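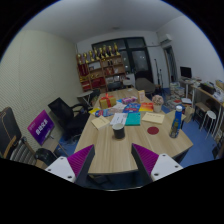 ## 31/07/2025: Nisside white, pinholes, second round

Picked up where the March notes leave off. The problem is the same one: Nisside over the Magesa body comes out with pinholes on the outside of mugs, mostly on the lower third and around the handle joint. Flat tiles come out clean. Cast pieces are worse than thrown ones.

Weighed the bucket before doing anything else. One liter of Nisside came to 1422 g after a good stir and a pass through the 80 mesh. The card on the lid asks for 1450, so it's thin, but it didn't behave thin. A dipped shard picked up a heavy coat in a three-second dip and the surface stayed wet for a long time. I think the thickness is coming from flocculation and the density number alone doesn't tell us much. Wrote the weight on the lid with today's batch letter (F).

Weighed the casting slip too while the scale was out. 1658 g to the liter. Low. It was mixed to 1750 and somebody has been adding water to get it to pour. Please use deflocculant instead, a few drops at a time, and write it on the sheet by the slip tank. Watery slip takes longer to build a wall and the molds are soaked by the third cast. It also shrinks more.

### What I tried

Tile 113 is the control: Magesa body, bisque as usual, Nisside F straight from the bucket, three seconds, normal cone 6 schedule. The rest of the row are cut from reject cast mugs, so they have the curve and the handle joint on them. Flat tiles were hiding the fault.

- 113: control
- 114: same glaze, bisque sponged with clean water and left overnight to dry
- 115: same glaze, two-second dip
- 116: glaze with a little soda ash in hot water added until it ran off the stick properly
- 117: control glaze, slow bisque (see below)
- 118: control glaze, slow bisque, two-second dip

For the slow bisque I held at 900 °C for an hour on the way up with the top peephole open, then went on to the usual cone. The idea is to let the organics burn out before the body starts to close. The normal program goes through that range fast, and the kiln has been packed tight all summer with mugs stacked rim to rim.

### Results

| Tile | Pinholes | Coat | Notes |
|---|---|---|---|
| 113 | many | heavy | worst at the joint, a few on the belly |
| 114 | many | heavy | no better than 113 |
| 115 | some | medium | better on the belly, joint the same |
| 116 | some | medium | smooth surface, slight run toward the foot |
| 117 | few | heavy | clean belly, two or three at the joint |
| 118 | few | medium | best of the row |

So the bisque hold does most of the work and the shorter dip does a bit more. Sponging did nothing. I had expected dust to be part of it and was wrong, at least for these pieces.

116 is a nuisance. The soda ash made it lovely to dip and it drained evenly, but the coat didn't grip and I lost a flake off the rim carrying it to the shelf. Repaired it with a brush. Wouldn't do this to the whole bucket. If we want it easier to dip I'd go up slightly on density first and see.

Nyokabi Nyamweya looked at the row after lunch and thinks the joint holes are a separate fault. Her reading is that the handles are going on with slip that's too wet, air gets trapped in the scoring, and it comes out through the glaze. She broke 117 across the joint and there was a void under the lower attachment about the size of a lentil. She broke 115 as well and found a smaller one. That fits. She'll attach the next dozen with thick slip and compress the seam with a wooden tool, and leave another dozen done the old way.

### Frit question

The new bag of Dekari frit was opened for batch F. I can't rule it out. Batch E used up the old bag and the pinholes were already there in E, so it isn't the whole story, but F seems slightly stiffer in the melt. The white is also a touch bluer where it pools. Put a scoop of the new bag aside in a jar. There is none of the old one left to compare, which was careless of me.

Zumasura feldspar is unchanged, same delivery as spring. Enough left for two full batches. Needs ordering before the end of next month.

### Kiln notes

Slow bisque adds a bit over an hour to the cycle counting the hold. That still lets us unload the next morning if it goes on before noon. Saved it as program 4 on the small kiln. The large kiln still has the old bisque in program 2; don't overwrite it until we've seen a full load come through on the new one.

Bottom shelf of the small kiln ran cool again. Witness cone at the bottom was barely bent, top one was down flat. Lower element probably tired. Resistance check is on my list.

The half shelf with the crack has been pulled and is leaning by the door. Don't put it back in.

### Next

1. Full load of cast mugs through program 4, not stacked rim to rim.
2. Two-second dip, Nisside F as it is. No soda ash.
3. Nyokabi's two dozen handles, old way and new way, marked on the foot with iron wash.
4. Bring the slip back up to weight. Leave the lid off overnight and check it in the morning before anyone pours.
5. Small batch of Nisside with a different frit if I can get a sample.
6. Measure the lower element.

Left to do tonight: wash the 80 mesh, rinse out the 116 cup. Broken halves of 115 and 117 are in the tray under the tile rack with their numbers up. Please leave them there till the next load is out.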